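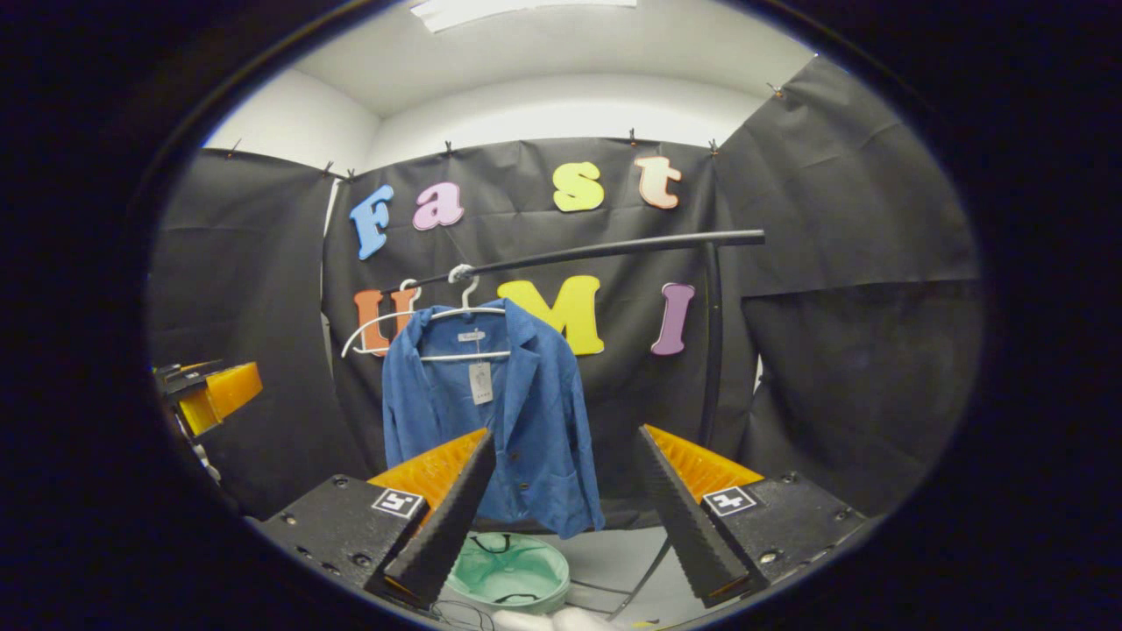 Oscombe Institute, Department of Applied Automation
July
Handout prepared by the course instructor

Unit 6. Planning the purchase of a garment handling station

In the previous unit we studied how a gripper holds soft material. Today we discuss the money. Many students think that the budget of such a station is the price of the robot arm plus a little extra. In my experience the arm is the easiest line to write, because the supplier gives you one number and it does not change very much. The difficult lines are the small ones.

6.1 Write the task before the list

Please begin with one sentence which says what the station must do. For our course project the sentence is: "Take a jacket on its hanger from the rod and put it in the basket." Every item on your list must serve this sentence. If you cannot connect an item with it, move the item to a second list with the title "Later".

The task also tells you what you must buy for the station itself. You will need a rod with a stable support, hangers, a basket, backdrop cloth with clips, and garments. These things are cheap, but they are often forgotten, and then somebody pays for them privately and the accounts are wrong from the first week.

6.2 The four groups of cost

Group A, equipment with a long life. Arm, controller, computer, hand-held gripper devices, poles and rods. Ask for a written quotation and check until which date it is valid.

Group B, parts which wear. Finger pads are the typical case. A soft pad loses its surface after many grasps, and denim is harder on it than a thin shirt. Printed markers also belong in this group. When a marker is scratched, the software can have trouble finding it, and you lose half a day before you look at the right place. Order pads and markers together with the device.

Group C, work material. Garments, hangers, baskets. Buy garments of different weight and stiffness. Keep the price tags on some of them if your customer is a shop, as the tag moves and can be caught between the fingers.

Group D, the room. Light, cloth for the walls, power, storage for cables. Cables on the floor need covers, and the covers need a line in the budget.

6.3 Comparing offers

For the exercise we use two offers, from Griletti and from McGrath. Griletti promises delivery in 6 weeks and includes 18 spare pads. McGrath has the lower price, but the pads are a separate order and delivery takes 37 days. Do not compare the totals at the bottom of the page. First bring both offers to the same content, and then compare. Pay attention to who pays the transport and whether training is included.

6.4 The Clonach plan

The Clonach plan, which we use as our reference, gives 69 percent of the money to Group A. Students usually propose more. Read the plan again and find which costs of Group B return every year, and which are paid only once.

Homework for Sunday evening

Prepare your own list in the four groups. For each item write the supplier, the delivery time and who will sign for it. Mark with a star all items without which the work cannot start. Bring the list on paper, we will correct it together in class.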